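# Drokley two-arm bench, with the Clistinari training recipe

The Drokley is Nakdale's tabletop bench for bimanual work: two arms on one rail, three walls, a camera on each wrist and a fixed camera watching the lot. We've sold it as a frame-and-arms set for a while. What's new on this page is Clistinari, the training recipe we've been developing on it, and we are really pleased with how it's coming along!

If you only want the hardware, skip to "What comes with the bench". If you want to know why we keep going on about crisp packets, read on.

## The problem we set out to look at

Soft packaging is a lovely thing to test two arms on. A sealed snack bag has a stiff crimped edge at each end and a body that gives way wherever you touch it, so a grasp that was fine a moment ago can be a poor one once the contents have shifted. It's shiny too, and the same bag can look very different from one angle to the next.

Put a second level in the workspace and you get another difficulty. Anything beneath the upper board is partly hidden from the fixed camera, and the arm going in after it hides even more. The wrist camera gets a much closer look, but its picture swings and smears every time the arm moves quickly.

The usual fix is to throw the smeared wrist frames away before training. We did this for months. It gives you a tidy dataset and a policy that has hardly ever seen what its own wrist camera sees during a fast move, which is a bit like learning to ride a bike by studying photographs of parked ones.

## What Clistinari does

Clistinari keeps the blurred frames and gives each one a weight. The weight comes from two things: how sharp the wrist frame is, and how much the fixed view can tell you at that same moment. When the wrist picture smears and the fixed view is clear, the policy leans on the fixed view. When the fixed view is blocked, even a poor wrist frame is worth listening to, because a smudge of blue in the right corner still tells you which way the bag is.

The other half is a short memory. The policy carries the last 500 milliseconds of both views along with it, so a sharp wrist frame from just before a swing goes on being useful during the swing. We tried longer windows and found the arms got oddly stubborn, heading for where a bag used to be after somebody had moved it.

There's no extra sensor in any of this — no force pads, no depth camera. Everything runs on ordinary colour video and joint positions, and the weighting step adds so little to training time that we stopped measuring it.

## The test layout

We call the standard layout Wike. It has an upper board on metal legs, bags on the cloth and around the board, and a compartment tray at the back. Bags can start anywhere the arms can reach, including under the board, and the layout is meant to be shuffled between episodes. The tablecloth is part of Wike as well. A plain grey surface makes segmentation far too easy, and flowers and leaves give the policy something to be wrong about!
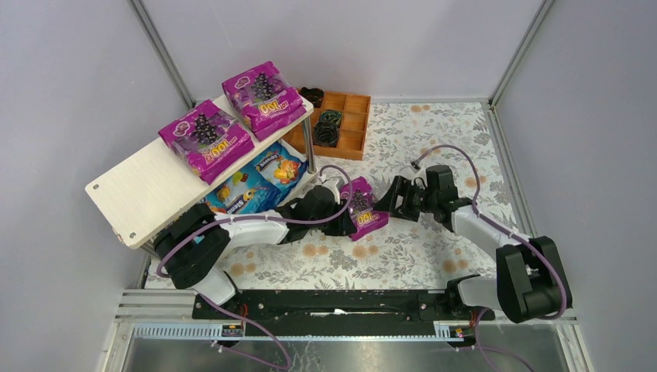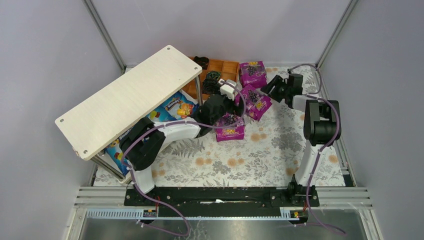
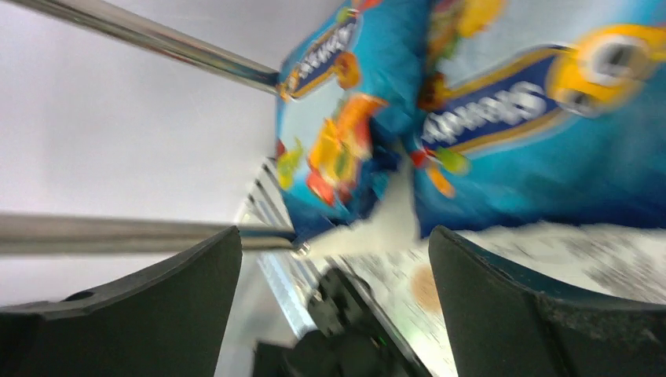
*Snack bags in the Wike layout on the Drokley bench.*

## Results so far

The training set is 186 teleoperated episodes. It's a small set, deliberately, as we wanted a number that a single lab could collect without hiring anyone. We then ran 90 test episodes with the weighting switched on and another 90 with the blurred frames filtered out in the old way, using the same starting positions for both.

The clearest difference was under the board. With the old filtering, an arm would often go in, stop short, back out and try again from nearly the same place. With Clistinari it tends to commit to the approach and correct on the way. It's a joy to watch after so many weeks of dithering, and the people in the next room have asked us to cheer more quietly.

Out in the open, on the cloth, the two versions were hard to tell apart. We expected that. The fixed camera has a good view there and there's little for the weighting to do.

Two-arm grasps came out somewhere in between. When both grippers work on one bag, the tricky moment is the second contact, which can push the bag out of the first gripper. The short memory helps with timing, and we saw fewer bags nudged away, but this is the part we trust least and we'd love to see it repeated elsewhere.

Things that still go wrong:

- Bags lying flat with both crimped ends tucked under. The grippers pinch the middle and slide off.
- Two bags of the same colour that overlap. The policy sometimes aims for the join between them.
- Strong sunlight from one side. Glare on the foil upsets the sharpness score, which mistakes it for fine detail. Blinds help. We're working on a better score.
- Cables with too much slack near the wrist. This is a setup fault more than a learning one, but it cost us a whole afternoon, so check the cable clips before you record.

## What comes with the bench

- Two arms, grippers fitted, on a shared rail
- Wrist cameras and brackets for both arms
- Fixed camera and mount
- Aluminium frame with pale wall panels on three sides
- Cables and arm clips
- The Clistinari training code, with our weights and the full set of 186 episodes

The bags aren't included. Buy whichever ones you like, and buy spares, as the seals don't last for ever under repeated pinching. The tablecloth isn't included either, and we'd be delighted if yours were uglier than ours.

## Setting up

The bench arrives with the rail already drilled and the arms packed separately. Two people can have it standing in a morning. Do the arm calibration before you fit the wall panels — it can be done afterwards, but you'll be reaching round corners with a hex key.

Put the cloth down before you calibrate the fixed camera, and smooth it out again between episodes. Ridges don't bother the policy much, but they do catch on fingertips when an arm goes in low.

For a first recording session we suggest leaving the upper board out. Get comfortable moving bags about in the open, then add the board and expect your first few attempts beneath it to be clumsy. Ours were, and we left some of them in the dataset.

## Using the recipe on other arms

Clistinari doesn't depend on the Drokley. It needs one fixed view, at least one wrist view, and timestamps that agree with each other. If your cameras drift apart, the weighting will compare a wrist frame with the wrong moment in the fixed view and you'll get worse results than with plain filtering. The code includes a small sync check that you can run on existing recordings before you commit to anything.

The next release, planned for April, adds separate weights for the left and right wrists. At present they share one.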